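# Comparing grippers at the bench: working notes and tips

The following advice is issued to members of the Flavley workshop who intend to compare two or more grippers on the shared arm. It concerns small household objects, chiefly cups and other light crockery. Comments should reach the bench desk by Monday.

## Before fitting a gripper

- Switch the arm off at the wall and wait for the brake to engage.
- Wipe the mounting plate with a dry cloth. Grit beneath the plate will tilt the fingers.
- Tighten the four screws in a cross pattern, a little at a time.
- Route the camera cable on the outside of the wrist and secure it with a reusable tie.
- Record the mass of the gripper in the controller. The Tremov controller retains the previous figure until it is overwritten, and an incorrect entry causes the arm to sag at full reach.

## Setting the opening and the force

Measure the widest part of the object with callipers and set the opening at least 17 mm wider. A cup of 52 mm therefore requires an opening of 70 mm once a small allowance is made for the camera's error. Begin at the lowest force and increase it by one step after each slip. Plain rubber pads hold glazed surfaces well but mark easily; the Semeniuk pads are softer and should be inspected for tears at the end of each session.

Cups without handles should be approached from the side, below the rim. Thin rims chip readily. Cups with handles may be turned so that the handle lies clear of both fingers.

## Positioning the wrist camera

A camera mounted close to the fingers will see them in the lower corners of every picture. This is useful for judging alignment and need not be corrected by cropping. Shadow cast by the gripper itself is a more serious matter on pale tables, where it may be mistaken for the edge of an object. Two lamps placed low on either side reduce it considerably. Pictures should be compared with the gripper open and the same crockery in view.

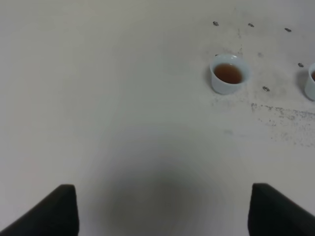
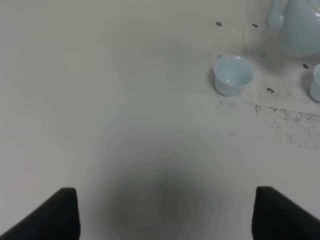
Exposure should be fixed by hand before the first run. If it is left on automatic, white and pale blue glazes will vary in brightness as the arm moves, and results from two cameras cannot be compared fairly. The Eltska camera stores its settings only when the save key is held down until the light goes out.

## Keeping the record

Each gripper should complete 300 attempts on the same objects, in the same order, at the same arm speed. Enter the following on the sheet:

1. gripper, pads and force step;
2. camera position and lamp position;
3. the object attempted;
4. the result, entered as held, slipped or missed.

Drops are to be recorded as slips, including those which occur while the arm is returning. Runs interrupted by a controller fault should be struck through and repeated in full.

Pads may be washed in lukewarm water with a little washing-up liquid and left flat to dry overnight. Solvents must not be used on them. Completed sheets are kept in the blue folder beside the controller.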